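4.3 Enregistrement des démonstrations avec les deux pinces manuelles

Cette section explique comment on enregistre une série de démonstrations à deux mains avec le kit Clikarton. Elle suppose que les pinces sont déjà appairées (section 4.1) et que l'étalonnage des marqueurs est valide (section 4.2). Si vous avez changé un bloc marqueur depuis le dernier étalonnage, retournez d'abord à la section 4.2.

Préparation de l'opérateur

1. Mettez le harnais et fermez la boucle sur la poitrine. La sangle doit être tendue, mais elle ne doit pas gêner la respiration.
2. Fixez le module de tête. Une casquette peut être portée dessous, si la visière ne couvre pas l'objectif.
3. Enfilez les gants. Les gants foncés sont préférables, car le logiciel Moltudby sépare mieux la main et l'objet.
4. Branchez le câble de chaque pince et laissez assez de longueur pour le mouvement complet du bras.

ATTENTION : le câble passe souvent au sol derrière l'opérateur. Vérifiez son trajet avant chaque série et demandez aux autres personnes de la pièce de ne pas marcher dessus.

Préparation de l'objet

5. Choisissez un objet de la liste de tâches. Pour la tâche « plateau », prenez un plateau en bois avec un rebord.
6. Posez l'objet dans sa position de départ. Changez un peu l'orientation à chaque démonstration : un jeu de données où le plateau est toujours droit donne un modèle qui ne sait saisir qu'un plateau droit.
7. Laissez les autres objets de la pièce à leur place. Les bouteilles, les cartons et les meubles font partie des exemples utiles.

Enregistrement

8. Appuyez sur le bouton de la pince droite pendant deux secondes. Le voyant devient vert.
9. Restez immobile pendant 5 secondes. Le logiciel utilise ce temps pour trouver les deux marqueurs.
10. Exécutez la tâche à une vitesse normale. Ne ralentissez pas exprès et ne faites pas de pause entre l'approche et la saisie.
11. À la fin, ouvrez les deux mâchoires, puis appuyez encore une fois sur le bouton.

Une démonstration ne doit pas dépasser 60 secondes. Après cette durée, le fichier est coupé et la partie restante est perdue.

Remarque : il est permis de guider l'objet avec la main gantée, seulement pour les tâches marquées « M » dans la liste. Dans ce cas, cochez la case « contact manuel » au moment de la validation. Sans cette indication, l'exemple sera mal interprété pendant l'apprentissage.

Validation de la série

12. Transférez les fichiers sur le poste Prillovstead. Une série complète contient 24 démonstrations.
13. Regardez chaque vidéo en lecture rapide. Supprimez celles où un marqueur est resté caché plus de deux secondes.
14. Gardez les saisies ratées qui sont corrigées dans la même prise, avec l'étiquette « reprise ». Elles sont précieuses pour le modèle.

Si le message d'erreur 157 s'affiche, le logiciel ne trouve pas une des deux pinces. Nettoyez les faces du bloc avec un chiffon sec, baissez le store si le soleil donne directement sur les marqueurs, et recommencez à l'étape 8.

Texte révisé par Tadeusz Bednarek, 11 mai 2026. Le rangement du kit et la charge des batteries sont traités dans la section 4.4.

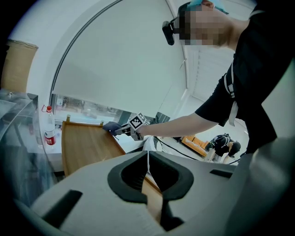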